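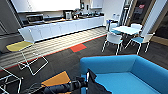

Facilities managers who reviewed the draft said they had been quoted a purchase price for a service robot many times, and a full first-year cost hardly ever. One of them, writing from a shared office site, asked for a plan that starts with the floor and the furniture and gets to the machine later.

Stirkico has now released the Ternent Planning Kit, a budgeting package for workplaces considering a mobile robot with an arm for kitchens, break areas and meeting rooms. The kit is available from February to organisations in Australia and New Zealand.

The kit has 12 worksheets. The first four deal with the site: changes in floor covering, gaps between tables and chairs, counter height, cupboard doors without handles, glass doors and the hours when staff are using the room. The rest cover purchase or lease, charging, network access, insurance, spare parts, staff training and end-of-term return.

Stirkico developed the worksheets with Herath, a workplace fit-out firm, and tested them at 74 sites before release. Sites that filled in the floor and furniture sheets first asked for fewer changes to their quotes later on. The most common item left out of early budgets was staff time for moving chairs and clearing counters during the set-up period.

A single-site licence costs $2805, excluding GST. It includes a half-day site walk, a written cost estimate over three years and one revision. Customers who go on to lease equipment through Gerkov, Stirkico's leasing partner, can have up to 60 per cent of the licence fee credited against the first invoice. There is no obligation to lease, and the estimate can be used with any supplier.

The kit does not recommend a particular model. Organisations with more than one floor or building should complete a separate set of site worksheets for each.

Orders and site walk bookings are open through the Stirkico website. Sample worksheets can be requested by email at no charge.

Media enquiries: Stirkico Communications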